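Ticket: Booking screens on level 1 losing connection to room calendar
Site: Okonkwo building, Clirnel tenancy
Opened by: Folasade Uzor
Assigned to: Everaldo Frota
Priority: Medium
Status: Resolved, monitoring
Opened: Thu 9 August

Original report (Folasade)

The booking screens outside the level 1 meeting rooms keep showing a grey bar across the top that says "Calendar unavailable". When it happens the screen stays on whatever booking was last loaded, so people turn up to a room that says free and find a meeting in it. Level 2 screens are fine. It seems worst first thing in the morning and again just after lunch. Turning the screen off and on at the wall fixes it for an hour or two.

I've put paper signs up outside the training room in the meantime. Can someone look at this before the October intake, as we'll have the rooms booked back to back.

Everaldo, first response

Thanks Folasade. Could you let me know which screens you've seen it on, and whether they all drop together or one at a time? Please leave the next one that fails switched on so I can get the log off it. The log is cleared when the screen loses power.

Folasade

All of them at one time or another, but not together. Boardroom and training room are the worst. The small room next to the kitchen has only done it once that I know of. I've asked reception not to touch them.

Everaldo

Pulled the log from the training room screen while the fault was showing. Relevant lines:

sync: token refresh requested
sync: dns lookup failed, retry 1
sync: dns lookup failed, retry 2
sync: dns lookup failed, retry 3
sync: giving up, holding last known state
ui: banner "Calendar unavailable"

The screen still had an address and I could ping it from my laptop. It could not ping out by name but could by number. So the network cable and the power are fine and the calendar account is fine. It's name lookup, and once it has failed 3 times the Jirar sync client doesn't try again until it's restarted. That second part is a poor bit of design but it's a separate problem and I've logged it with Jirar.

Compared settings with a level 2 screen. Level 2 gets its DNS servers from the new DHCP scope. Level 1 is still on the old scope, which hands out two DNS servers. The first one is the old box in the comms cupboard, and that was meant to be switched off when Sawsan's team moved everything across.

Sawsan, can you confirm whether that box is supposed to be answering?

Sawsan Rizk

It's not supposed to be there at all. It was down for removal in the last round and got missed. It's running but the disk is nearly full, so I'd expect it to answer sometimes and time out when it's busy. Backups run on it overnight and again at midday, which would line up with the times Folasade gave.

I can take it out of the scope today. I'd rather leave the box itself powered up until we know nothing else is pointing at it.

Everaldo

Agreed. Please go ahead with the scope change. The level 1 screens have a 16 hour lease so they won't all pick it up straight away. I'll restart each one by hand this afternoon.

Sawsan

Scope updated. Old server removed, new pair in its place, same as level 2. I've also dropped the lease time to 6 hours to match.

Everaldo, site visit

Restarted all the level 1 screens and checked the DNS settings on each. All showed the new servers except the training room, which had kept the old ones. It turned out to have a static entry somebody had typed in by hand. Cleared it, set it to automatic, restarted, and it came up correctly.

Forced a token refresh on every screen and they all synced on the first attempt. Test booking made from my phone appeared on the boardroom screen within 28 seconds, and I deleted it afterwards.

While the training room screen was off the wall I found the patch lead behind it had a broken clip. It was making contact but would have pulled out sooner or later. Replaced with a new one from the van. Label on the wall port is wrong as well — it says boardroom. Danjuma, could you get the patch schedule corrected when you're next in?
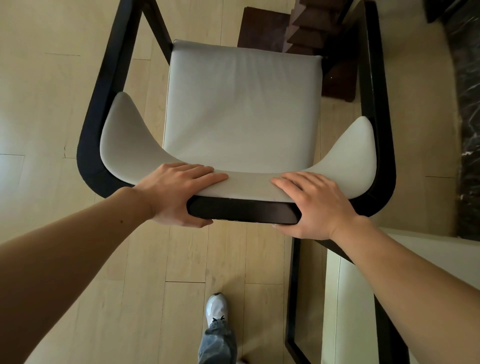
The cable cover in the training room floor needs attention before the room is used heavily, and I've split it out here so it doesn't get lost under the network notes. One screw was standing proud on the section nearest the wall screen and I've driven it back in, but the hole is tired and it will lift again. The chairs in there are the grey padded ones with the curved back and slim black frame, and people should pick them up by the backrest with both hands when they shift them near the cover. The black rail on the back is already a bit scuffed along its lower edge, so some touch-up paint could go on the same facilities request. Folasade, I've copied Mairéad in as this side of it is hers.

Mairéad Ó Conaill

Received. I'll get the cover refixed with longer screws. Please don't tape over it in the meantime, the tape leaves residue on the boards.

Danjuma Garba

Patch schedule updated. Boardroom and training room ports were swapped on the drawing as well as on the wall. Both relabelled. I checked the other level 1 ports against the panel and they match.

I also had a look for anything else using the old DNS server. The Onby door panel at the side entrance has it as a fixed setting. It hasn't been reported as faulty, but it would have stopped looking things up once the box was switched off. Changed to the new pair and tested with my own card.

Sawsan

Good catch. I'll leave query logging on for the old box over the weekend and shut it down if nothing shows up.

Folasade

No grey bar this morning or after lunch. Paper signs are down. Happy for this to be closed once Sawsan is done with the old server.

Everaldo

Leaving this in monitoring until then. If the banner comes back on any level 1 screen, leave it powered on, note the time and reply on this ticket. The sync client retry fault is still open with Jirar and will be tracked separately. The floor cover stays with Mairéad.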